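August, 4:40 pm. Bench corner, tabletop and basket.

Virgilio wants to call the corner finished. I don't think it is.

Gaber's sheet says the top is good for 1,000 wipe-downs before the finish dulls. Whose wipe-downs? With what cloth? I asked and got the same sheet back with a different cover page. We did 181 this month with plain dish soap and I can't see any change, but the finish is so mottled that I doubt I'd spot a dull patch if I were leaning on it. Coffee rings disappear into it too. Virgilio counts that as a plus. I call it a good way to miss a coffee ring.

Tried the side light again to look for dulling. All I got was glare.

The mesh basket: I still don't like it up there. Fine diamond mesh is all right for cloths and sponges, but small stuff (clips, pen caps, the 3 mm hex key) goes in and gets hooked in the wire. Halberg lists 300 g of clips as a "typical load." Typical for whom? I'd keep it to cloths until somebody shows me otherwise. I do like that it clears the top, so you can wipe under it without taking anything down.

Wall panel: Wilfredo picked the woven-look print. Fine, it's a print, it wipes. My worry is the speckled border along the foot, where crumbs and grit will look like part of the pattern. Run a white cloth along it before saying it's clean.

Left to do:

- ask Gaber what soap they used
- repeat the wipe count with the Plemura cleaner, same cloth
- cloths only in the basket for now
- no sign-off until I've seen the second count
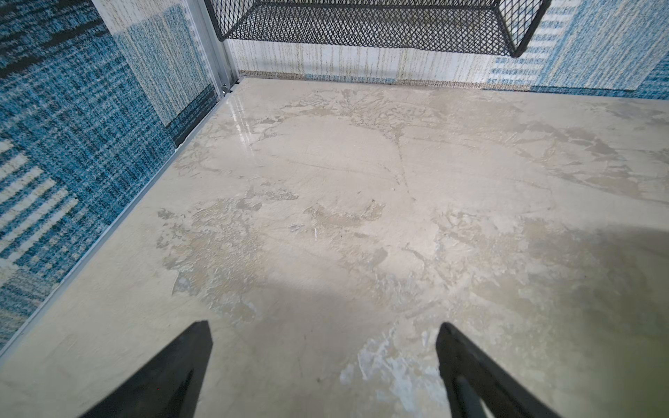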